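Re: [Pustidbridge-sewing] Hemming gray twill without the ripple
Print | E-mail this message
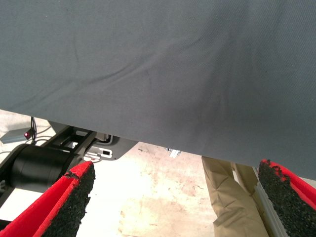 Reading time: 7 minutes

Date: 12 April 2020
List: Pustidbridge Sewing and Mending

A member of the list wrote:

> Hello all,
>
> I have bought a length of dark gray twill from Huenchumán to make two
> curtains for the back workroom and a cover for the long table. I have
> sewn plenty of quilting cotton but not much twill. My first test hem
> came out wavy and one side hangs lower than the other. I unpicked it
> and it did the same thing again, a bit less badly.
>
> Questions:
>
> Should I wash the cloth before cutting, given that the curtains will
> probably never be washed more than once a year?
>
> How do you get the bottom edge straight? I measured up from the
> selvage on one side and down from the top on the other and the two
> do not agree.
>
> Also there is a crease across the cloth from the way it was folded
> on the shelf. I ironed it on the cotton setting and it is still
> there. Is it permanent?
>
> Last, does anybody know a thread that matches? The gray I have is
> too blue.
>
> Thanks in advance.

I have made a fair amount with this sort of cloth, so I will go through these in the order you asked. The photo is of a dark gray twill as it hangs. There is a long crease across the middle and some shallow folds, and the lower edge is straight along its length even though it slopes toward one side. Those are separate matters and it helps to deal with them separately. Wrinkles come out with steam. A slope comes from how the piece is hung or how it was cut, and pressing does nothing for it.

Washing first

Yes, wash it. Cotton twill shrinks more in the length than in the width, and for a curtain the length is the part you care about. I cut a test square, 65 centimeters each way, marked the corners with thread, and put it through the same wash I was planning for the rest. It lost 2 centimeters in the length and hardly anything across. On a full drop that would have left my curtains hovering above the sill.

Zigzag the raw ends before they go in the machine. Twill frays in long strings and the strings tie themselves around everything. Wash it alone the first time, or with something dark you don't care about. Take it out as soon as the cycle ends and hang it over a rail while it is still heavy with water. If it dries in a heap you will be ironing creases for an evening.

I know people who skip this for curtains and only have them cleaned. That is fine if you are sure about it, but you said you are making a table cover from the same length, and a table cover will get washed.

Straightening the edge

Your two measurements don't agree because the ends of the cloth were not cut on the grain at the store. They hardly ever are. On plain weave you can tear it and get a true edge. Do not tear twill. It sometimes goes straight, and sometimes it wanders off along the diagonal and you lose a strip of good cloth. Pull a crosswise thread instead. Snip into the selvage a little way in from the end, find one thread, and draw it gently until it puckers. Cut along the pucker. When the thread breaks, find the end and carry on. It takes me the better part of an hour for a wide piece and it is dull work, but everything after it is easier.

Once you have one true end, measure everything from that end. Don't measure up from one side and down from the other. Lay the cloth on the floor if your table is too short. Mark the length at both selvages and at several points between, then join the marks with a long rule. I use an aluminum one 70 centimeters long and slide it along.

If the cloth won't lie square after that, it has been pulled off grain, probably when it was rolled. Dampen it and get someone to hold the short corner while you pull the opposite one. Press it while it is still damp, along the grain only. Moving the iron on the diagonal will stretch it right back out again.

The wavy hem

A wavy hem on twill is usually the top layer being pushed ahead of the bottom one by the presser foot. You end up with small diagonal drag lines and an edge that ripples. What has worked for me:

Reduce the pressure on the foot, if your machine has the dial. Mine is a Diren and the dial is under the top cover, where I did not find it for years.

Use a longer stitch than you would on quilting cotton. Short stitches pack thread into the cloth and the edge grows.

Fit a new needle, in a size meant for heavier cloth. I changed mine halfway through one curtain and you could see the place where the stitches improved.

Use a walking foot if you have one. Borrow one if not – there should be one in the shared tool box at Pustidbridge.

Press the fold in before you sew, both folds, and let it go cold before you move it. I pin across the hem, not along it, and take each pin out before the needle gets there. Basting by hand is slower and gives the better result. For anything wider than a door I baste.

Don't pull from behind the machine. Hold the weight of the cloth up on a chair or a second table so it isn't dragging off the edge. I think this may be half of your trouble, as you said the second attempt was better and you were probably going more carefully. Heavy cloth hanging off the front of the table will stretch the layer you are sewing, and then it relaxes afterward and there is your ripple.

One side lower than the other

Hang the curtains for a few days before you hem them. Clip them up on the rail they are going to live on, with the heading finished and the bottom raw. The cloth drops, and it does not always drop evenly. Check that the rail is level too. I took up one side of a pair by a finger's width, was very pleased, and later put a level on the pole.

After they have hung, mark the hem from the floor up, with the curtain in place. Use a piece of card cut to the clearance you want and stand it on the floor at each mark. If your floor slopes, decide now whether you want the hem to follow the floor or be level with the window. In a workroom I would follow the window.

The table cover is simpler. Put it on the table, weight it down with books, and mark the overhang with chalk all the way around. Miter the corners if you have the patience. A folded square corner in twill is thick and the machine will complain.

The crease

Probably not permanent, but an iron on its own may not do it. A fold that has sat on a shelf for a long time gets set. Wash the cloth first and most of it should go. For what is left, mix one part white vinegar with two parts water, try it on an offcut, dampen a pressing cloth with it and lay that over the crease. Press down, count to ten, lift, move along. Don't scrub back and forth. Use the cloth every time on dark gray, or you will get a shiny patch that looks worse than the crease did.

Look at the fold in daylight before you cut. On dark cloth the outside of an old fold can be faded or dusty, and if it has lost color no pressing will hide it. In that case plan your pieces so that the line falls in a seam or goes under the table edge. The same goes for any smudge or dark mark. Brush it first, dry, with a clothes brush. Rub it wet and you may spread it.

Thread

I use Masora 764, and it has been near enough on every dark gray twill I have tried it with. It looks too dark on the spool. Pull off a single strand and lay it on the cloth, and you will see it goes lighter. If you are between two shades take the darker one. Polyester is fine for curtains. For the table cover I would still use polyester, though I know there are cotton people on this list who will write in about it.

Wind two bobbins before you start. Running out in the middle of a long hem is how I ended up with a join right in the center front of mine.

How wide a hem were you planning? For floor-length curtains I would go deep and double, as the weight helps them hang. If you bought only just enough cloth, a single deep turn with the raw edge bound in tape uses less and is less bulky at the sides. Let the list know which way you go. I have some dark bias tape left over that you are welcome to – it is black, but it would be on the inside.

Print | E-mail this message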